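Gillness hall, fire and trip check, 13 Mar 2020

Front door: opens fully, closer is a bit fierce. OK.
Fire exit: clear this time (hooray!), though the push bar still squeaks.
Extinguishers: both in date, one bracket loose -- I've tightened it but it wants a longer screw.
Emergency light, back passage: stayed on for the full 60 minutes. Pass.

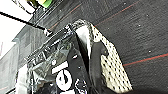 Labels next, my usual moan. Two plugs in the kitchen have lost theirs and the urn's has faded to nothing, so they're a fail until I've redone them. A small white label on black, like the one in the photo, is what I'm after -- you can spot it from the doorway, even stuck on at a slant.

Stage steps: edge tape lifting on the left. Redo before November.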